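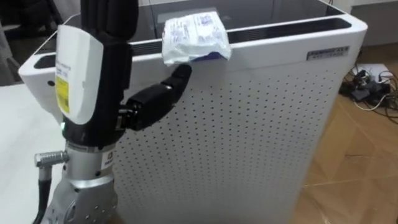
We have to hand in the equipment budget for next year by 16th March, so I'm putting my planning notes here as I go. It's one small lab, two arms and multi-fingered hands. Corrections welcome.

Start with the hands. The arm gets the attention in the quote, but the hands take the wear. We bought ours through Triseck and I budgeted nothing for spare fingers. That was a mistake. This year there is a line for 4 spare fingers and one full spare hand.

Ask how long a hand is away when it goes in for repair. Ours was gone from the end of July and we did very little for weeks. Ditte Bundgaard, who runs our schedule, now puts repair time in the plan the same way she puts in vacations.

Cables next. I had 300 dollars down for cables and connectors for the whole year and it was gone early. I'm raising it. If the arms move all day, the cables move all day too.
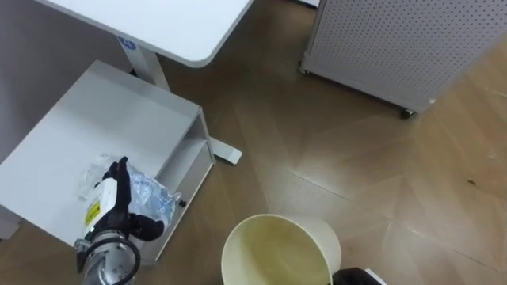

Test objects get their own line now. They used to come out of petty cash and we never knew what we had spent. The list has 141 items on it, nearly all of them ordinary household stuff. Soft packaging is the part I would spend more on. A crinkled clear bag like the one in the hand there gives under the fingers, and a box doesn't. So we want a good supply of bags and packets, and fresh ones on a regular basis.

Furniture is cheap next to everything else. Desk, cabinet, wastebasket. Buy what people have at home and buy it secondhand if you can. I would keep lab benches out of this budget completely.

On quotes: we have one from Kudia and one from Wei. Kudia is lower, but training and shipping are extra. Wei has both in the price. Put them in the same spreadsheet with the same rows before you compare - I didn't at first and had the wrong one ahead.

Bořivoj Oravec asked about software. We pay for Irna per seat and we have 4 seats. Two would do. I'm cutting it and moving the money to the spare hand.

Still open: service contract or pay per repair. I'm leaning toward the contract for the first year and then looking at it again. If you have done it the other way with two arms, tell me what you paid.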